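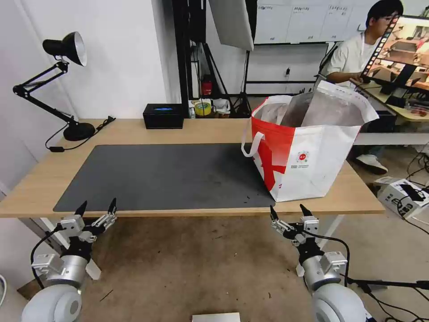 The second reporting period of the Fladham project was used for one question: which of the two grippers should we put on both arms before the long trial starts in July? The station was ready at the end of the first period and it has not changed much since then. We keep two arms side by side at the near edge of the table, with the gray mat on the wood and the desk lamp standing at the left. The bag task, with the foil bag standing up inside the red and white tote, is the one that separated the two candidates most clearly, and for this reason a large part of the report is given to it.

## What was promised for this period

In the work plan we promised to Appiah three results:

- a comparison of the Stasum gripper and the Clamero gripper on the same set of tasks
- a decision on the controller settings for the long trial
- a list of the risks that could delay the long trial

The first and the second are done. The third is done in a first version, and it is given further down in this report.

## How the comparison was made

Both grippers have two fingers and both are electric. The Stasum opens wider and closes slower. The Clamero has a shorter stroke, but it reports the finger force to the controller at every cycle, which the Stasum does only when it is asked. We mounted them with the same brackets and used the same arms, so that the only difference should be in the gripper and its driver.

We prepared 7 tasks. Four of them are simple picking and placing with one arm. The other three need both arms: folding a cloth, opening a box with a lid, and taking the foil bag out of the tote while the second arm holds the handle. An operator controlled the arms by hand for all trials. We did not test any learned program in this period, although one is planned for the next.

In total we made 3,067 trials. The plan was 1,000 trials with each gripper, thus 2,000 together, and the additional ones come from two sources. A part was repeated after we found that the force limit of the Stasum was reset to the factory value every time the power was turned off. The other part was made with the softer finger tips, which were not in the plan but which we thought useful to include. The trials with the wrong force limit are kept in the records and marked, but they are not used for the conclusions below.

## What we found

On the four simple tasks we could not find a difference that matters. Both grippers do the work, and the errors which remain are mostly errors of the operator, for example when the arm arrives a little too low and touches the mat. The Stasum is more comfortable for large objects, as the operator does not need to be so exact with the approach.

On the cloth task the Clamero was better. The operators said that they could feel when the cloth was between the fingers, because the force value is shown to them without delay. With the Stasum they often closed twice to be sure.

The bag task was the hardest for both. The handle of the tote is a loose loop and it does not return to the same place after it has been touched. The foil is stiff enough to keep its shape, but it folds at the place where the finger presses, and after that the rim is more difficult to catch. With the Stasum the typical failure was that the foil slipped out during lifting. With the Clamero the typical failure came earlier: the fingers did not open wide enough to go around a folded rim, and the operator had to try from another side. We consider the second kind of failure less serious. It costs time, but the bag stays where it is and the trial can go on.

The softer finger tips reduced the slipping for both grippers. They also wear quickly. We changed them more often than we would like, and the cost of this should be added to the budget of the long trial.

## Controller settings

We compared two update rates and three force limits. The higher update rate gave smoother motion when both arms were close to each other, and we did not see a disadvantage except for a higher load on the computer. We will use it. For the force limit we chose the middle value. The low value was safe for all objects but too weak for the lid, and the high value left marks on the box.

One problem is still open. When both grippers receive a close command in the same moment, the right one answers sometimes later than the left one. We exchanged the cables and the delay stayed on the right side, so we suspect the adapter. A new adapter is ordered.

## Decision

We propose to equip both arms with the Clamero gripper and the soft finger tips. The Stasum grippers will be kept as a reserve, and also for the case that larger objects are added to the tasks. We ask Appiah to confirm this decision before we order the spare parts.

## Risks for the long trial

**Delivery of the finger tips.** There is only one supplier and the delivery time has changed twice. We would like to order the full quantity now.

**Light.** The results of the cameras depend on the light on the table. The foil reflects strongly, and a small change in the position of a lamp changes what the cameras see of the rim. We will mark the positions of the lamps on the floor and on the table.

**Cables of the grippers.** The cables run along the side of each arm, and in some positions they can be pulled. We had one loose connector in this period. A shorter cable guide is being designed.

**Operator time.** The bag task is tiring, and the quality goes down after a long session. We changed the schedule so that this task is done in the morning only.

## Budget

The spending is inside the plan, except for the line for consumable parts. This line is already used because of the finger tips. We ask for permission to move the unused money from the travel line to consumable parts. The total does not change.

## Next period

- install the Clamero grippers on both arms and repeat a short check of all tasks
- replace the adapter on the right side and measure the delay again
- finish the cable guide
- start the long trial in July with the operator control, and add the first learned program when the check is passed

The tables with the results of each task are in the shared project folder, together with the marked records. If the next project call can stay on Tuesday, we would like to use it for the confirmation of the gripper and the change in the budget.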